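The Town That Shares Its Batteries

On winter evenings in Gorkora, the streetlights come on at half past four and the price of power starts to climb. Until a few years ago, that was the hour when the town's single feeder line ran closest to its limit. Now it is the hour when basements and garages begin sending electricity back out to the street.

Gorkora has 2,454 metered homes and one substation, at the bottom of the valley. When the utility, Guven, looked at replacing the line up from the coast, the cost was more than the town's customers could have carried on their bills. The company asked for other ideas and settled on home batteries, linked so that they could be run as a group.

Each battery holds 10 kilowatt-hours. The owner keeps a reserve, set on a dial inside the cabinet door, and anything above the reserve is available to the neighborhood. Most people leave the dial where the installer put it.

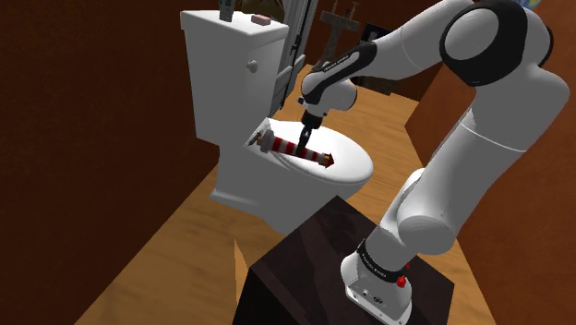 A white robot arm grips a striped lighthouse above a toilet.

The software that decides which battery discharges, and when, comes from a small firm called Engström. Earlier systems of this kind sent every instruction from a central computer. In Gorkora, each cabinet talks only to the cabinets on its own transformer. They compare charge levels, agree on who goes first, and pass the total up the line. If the connection to the control room drops, the group keeps working on the last price it received.

That was tested during a storm in the second winter. The radio mast on the ridge lost power before midnight and stayed off the air for 3 hours. Customers saw no interruption, although the logs show that one group on the north side drained its batteries faster than planned and had to be topped up in the morning.

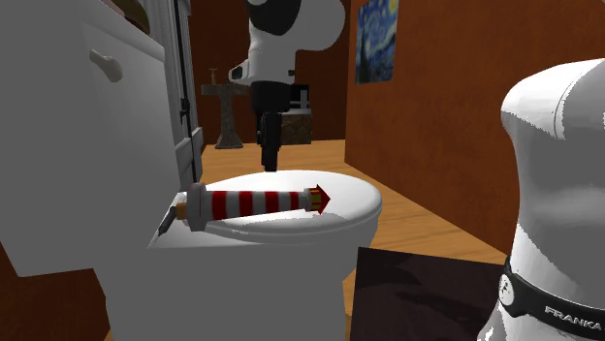 Who Gets Paid

Money has been harder to settle than voltage. Under the first contract, owners were paid for each kilowatt-hour they supplied, at the evening rate. Homes near the end of the feeder were called on far more often than homes by the substation, and they earned more. Their batteries also wore faster.

The present contract has two parts. There is a flat monthly credit for being available and a smaller payment for energy delivered. Renters can join if the landlord agrees to the cabinet, and the credit goes to whoever pays the bill. A few landlords have refused, mostly over the wall space.

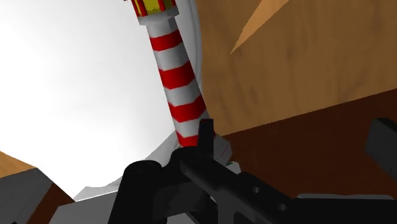 FANIS, January

Across the bay, the larger town of Fanis is preparing its own version. Its grid is older and its apartment blocks have no garages, so the batteries will go in shared utility rooms, one to a stairwell. Guven plans to start with 2 streets near the harbor and run them through a full heating season before adding more.

The main question in Fanis is heat pumps. In Gorkora most houses still burn wood on the coldest nights, and the evening peak is short. In the apartment blocks, the pumps run until morning. Engström is rewriting the part of the software that sets the order of discharge so that it can hold some charge back for the hours before dawn. The first cabinets are due to be wired in before the spring thaw.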